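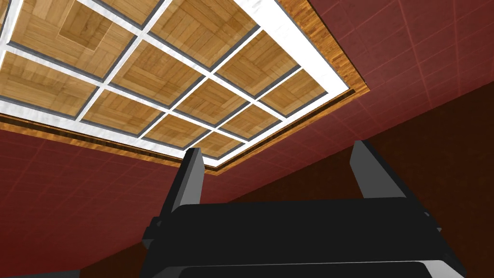 Relu Buzatu wanted to know before we even sat down whether the October walk was going to be the long one again, and could we please vote on that first while everybody was still awake. So we did, and that's why item 4 comes before item 1. Sorry!

Horkarari Walking Club, minutes, July 5, 2024
Taken by me again, with a pen that kept quitting (if I've got your words wrong, tell me before the next meeting and I'll fix them).

Item 4. October walk
Two routes on the table. The Tistance loop is 11 miles with the climb at the start. The Trarico path is flatter and has a bakery at the far end, and I'm not ashamed to say I argued for the bakery. We went back and forth on this for ages, and then Tistance won, mostly on the views. Those of us on the losing side have asked for a longer lunch stop and we got it, a full hour.

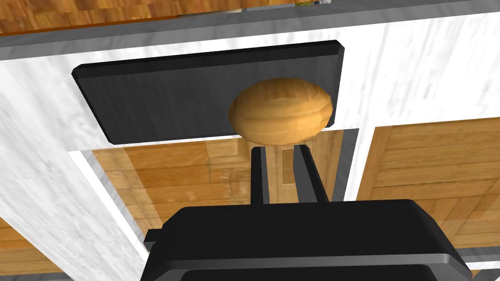
Ileana Tănase asked if there could be a shortcut for people with bad knees, and said she'd rather hear a plain no now than find out halfway up the hill. Fair point. There's a gravel road that skips the climb and meets the loop again by the creek. I'm going to walk it before the end of the month and see if it's as easy as it looks on the map. Anyone who wants to come along, let me know, I'd love the company.

Item 1. Last minutes
Read and okayed. One fix: the stile that needs mending is the second one past the church, and I had it down as the first.

Item 2. Money
We have $3,404 in the account, which is more than I thought we had. Dues are coming in slowly. If you haven't paid, it's still $20 for the year and you can hand it to me at any walk. There was a bit of talk about spending some of it on new first aid kits, and we agreed to get two of them, the small kind that clip onto a pack,

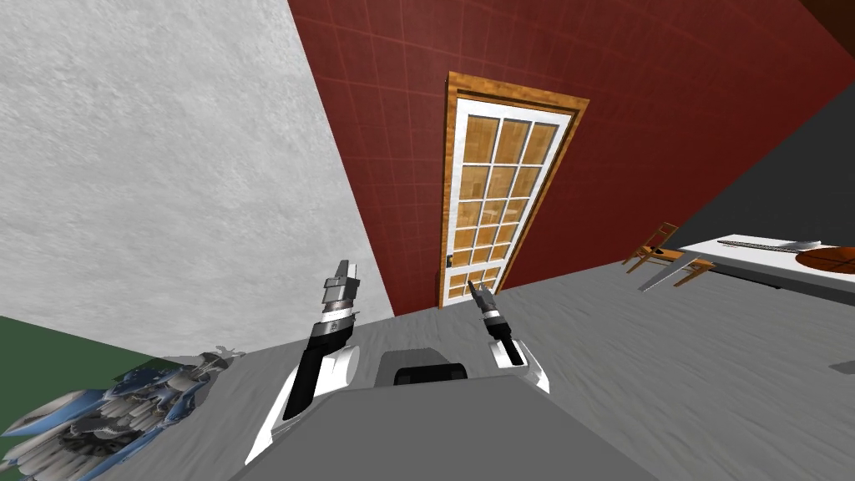

and to throw out the old one, where the bandages have gone yellow and the tape doesn't stick to anything anymore. I'll order the new ones this week.

Item 3. Getting there
Dovhaniuk Coaches will do the bus if we have at least 19 people signed up. Right now we have nearly that many, so bring a friend, or a cousin, or that neighbor who keeps saying they should get outside more! The bus leaves from the library lot at 8 sharp. It did leave without two people last year and I was one of them, so I mean it about the 8.
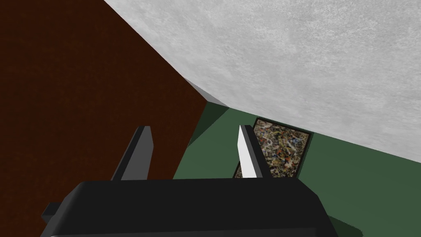 Two gripper fingers, wide open gap between them.

Item 5. Anything else
Somebody left a green water bottle in my car after the river walk. It has a dent near the bottom and I've washed it.

Dogs are fine on the Tistance loop as long as they're on a leash near the sheep. Relu is bringing his.

To do
Me: walk the gravel road, order the kits
Relu: call Dovhaniuk about the bus
Ileana: sign-up sheet, and a note about boots for the new people

We wrapped up a little after nine.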